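Ticket 236: Black areas in sim renders, head view rolled
Project: Duso (two-arm build, shared workshop)
Opened by: Jaxon Perron
Assigned to: Gobnait Lenihan
Status: Open, partly fixed
Date: Tuesday, July 2, 2024

Problem
We test Duso's arms in the simulator on the workshop PC before running anything on the real ones. After the move to the new Clellance scene loader, large parts of the bedroom scene render solid black. The robot and the nightstand load with their materials. The head view is also rolled to one side, so the floor climbs to the left.

Steps to reproduce
1. Start the sim from the Ralus folder with the default config.
2. Load the bedroom scene with the nightstand.
3. Move both arms up to the nightstand.
4. Save a frame from the gripper view and one from the head view.

Frames saved by Jaxon:

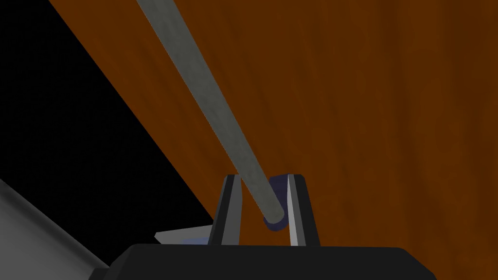

Head view, with the middle drawer partly open and the ceiling black:
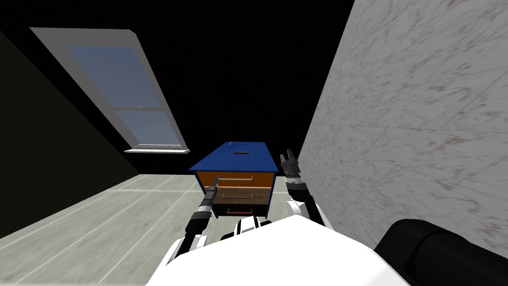
Checked so far
Gobnait: Restarted the sim and cleared the texture cache. No change.

Jaxon: Loaded the kitchen scene with the same config. Ceiling is fine there, so I don't think it's the graphics card. Roll is the same in both scenes.

Gobnait: Then the roll is separate. The head camera mount in our robot file has a rotation on the wrong axis. The old loader ignored that field and the new one reads it. Zeroed it in my copy and the horizon is level again. Will push tonight.

Jaxon: Pulled it, level here too. Black areas still there.

Nikau: Look at the light list for the bedroom. It has 2 entries and the old file had 6. The ceiling light is one of the missing ones.

Gobnait: Copied the old light list over. The ceiling shows now but the wall by the window is still very dark. Might be its material.

To do
Nikau to compare the wall material with the January backup.
Jaxon to save both views again with the arms in the same pose.
Keep the drawer tests on hold until the wall is sorted. Arm tests can go ahead in the kitchen scene.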